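Bimanual handover fault

A bimanual handover fault is a failure in the transfer of an object between two robot arms that share a workspace, in which the giving gripper and the receiving gripper disagree about which of them holds the object. The result is a drop, a double grip in which both arms pull on the same item, or contact between the fingers. The term came into use at the Sodby test site, where a series of such failures led to changes in the Jirneo arm controller.

Background

In a handover, one arm brings an object to a meeting point and holds it still. The second arm closes on the object, and the first arm opens and backs away. The controller must decide when the second grip is firm enough for the first to let go. Early versions of Jirneo made this decision from finger position alone: if the receiving fingers stopped before reaching their closed position, the controller assumed that an object was between them.

The method works well for large, rigid objects. It is less reliable for small ones, where the gap between a good grip and an empty one may be smaller than the play in the finger linkage.

The Sodby failures

The fault was first logged in December, during a run of 4,000 handovers. In 20 of these the giving arm released before the receiving arm had a usable grip, and the object fell. In a further 9 the giving arm failed to release and the two arms moved apart while both were still gripping. Two of the double grips ended with a bent finger mount. No injuries were recorded, but an operator was seated within reach of the arms in each case, and the double grips were classed as safety events.

A review by Uvside traced the drops to worn finger pads, which shifted the closed position enough to be read as a held object. The double grips had a separate cause. The two arms ran on separate clocks, and a late message from the receiving arm could reach the giving arm after its release window had closed. The giving arm then kept its grip — as designed — while the receiving arm went on to its next move.
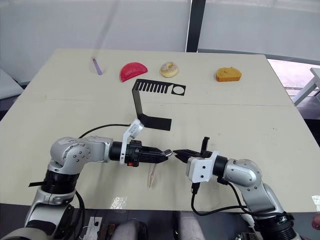

Two arms with a small item at the meeting point of the grippers. Photo: Awad

Corrective measures

Jirneo was changed to require two signals before release: finger position and motor current in the receiving gripper. The release window was replaced by a hold state, in which neither arm may leave the meeting point until both have confirmed the transfer. If confirmation does not arrive, both arms stop with the fingers in place and wait for the operator.

The closed position is now measured at the start of each session with the fingers empty. Pads are replaced when the reading drifts past a set limit.

Remaining limits

Motor current is a weak signal for soft or very light objects, and drops of such objects still occur. The hold state also leaves both arms powered while stopped. Site rules call for the emergency stop to be pressed before anyone reaches between the grippers.

See also

Dual-arm manipulation
Emergency stop
Grip force control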